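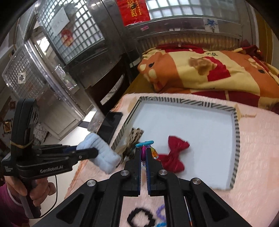

Das Ablagetablett Standport ist ein flaches, rechteckiges Tablett zur Aufbewahrung von Haarschmuck und kleinem Perlenschmuck auf Kommode, Waschtisch oder Schminktisch. Der Rand ist umlaufend erhöht und trägt ein geometrisches Streifenmuster in dunklen und hellen Tönen, die Innenfläche ist ungemustert und hell. Auf diesem Grund heben sich kräftige Farben deutlich ab, etwa eine dunkelrote Stoffschleife mit zwei breiten Flügeln. Das Muster wechselt entlang des Randes die Richtung: Am langen Rand laufen Balken und Winkel, an der rechten Seite kurze schräge Striche. Ein Deckel gehört nicht zum Lieferumfang.

Suche Suchbegriff eingeben Suchen

Verwendung

Standport ist für Teile vorgesehen, die täglich gebraucht und oft gewechselt werden. Dazu zählen Haargummis mit Stoffbezug, Schleifen, Tücher für den Zopf, elastische Perlenarmbänder und Ringe. Weiche und harte Teile können gemeinsam abgelegt werden. Stoffteile sollten trocken sein, bevor sie in das Tablett kommen, da sich Feuchtigkeit unter dicht gerafftem Stoff lange hält.

Für lange Halsketten ist das Tablett nur bedingt geeignet. Feine Glieder verhaken sich in Haargummis und lassen sich schlecht wieder lösen. Ketten werden besser hängend aufbewahrt, zum Beispiel an der Hakenleiste Drastuteo aus derselben Serie.

Aufstellung

Das Tablett benötigt eine ebene Standfläche. Auf glattem Lack oder Glas empfiehlt sich eine Unterlage aus Stoff - sie verhindert das Verrutschen und dämpft das Geräusch beim Ablegen. Eine dicke, weiche Decke ist als Dauerunterlage weniger geeignet, das Tablett steht darauf nicht überall gleich auf.

Einräumen

Große Stoffteile werden zuerst eingelegt und an den Rand geschoben. Armbänder kommen in die verbleibenden Flächen und werden offen als Schlaufe ausgelegt, nicht gestapelt. So bleibt der Gummizug entlastet und die Farbfolge der Perlen erkennbar. 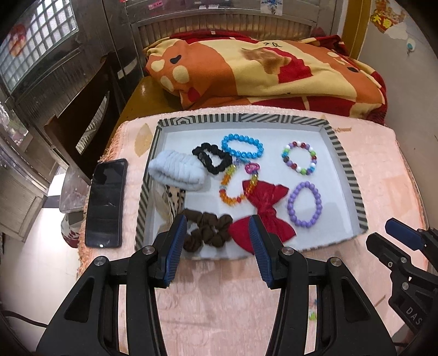 Schleifen werden zuletzt platziert, mit dem Knoten nach oben und ohne Druck auf die Flügel. Leichte Überlappungen sind unkritisch, solange keine Anhänger mit scharfen Kanten auf dem Stoff liegen. Bei größeren Sammlungen ist ein zweites Tablett sinnvoller als eine zweite Lage.

Pflege

Innenfläche und Rand mit einem leicht feuchten Tuch abwischen und nachtrocknen. Keine Scheuermittel, keine alkoholhaltigen Reiniger. Haarspray hinterlässt auf der hellen Fläche einen matten Film, der sich mit lauwarmem Wasser und etwas Spülmittel entfernen lässt. Nicht spülmaschinengeeignet.

Angaben zum Artikel

Hersteller: Brokar
Serie: Standport
Artikelnummer: 122
Entwurf: Onni Tuominen
Verpackungseinheit Handel: 40 Stück
Gewährleistung: nach gesetzlicher Regelung
Inhalt: 1 Tablett, ohne Dekoration

Lieferung

Der Versand erfolgt innerhalb von 3 Werktagen. Das Tablett wird einzeln im Karton geliefert - bitte den Rand nach dem Auspacken auf Transportschäden prüfen und Beanstandungen mit Foto melden. Bestellungen des Handels werden ab einer vollen Verpackungseinheit angenommen.

Stand der Angaben: 28. August 2018. Änderungen am Randmuster bleiben vorbehalten.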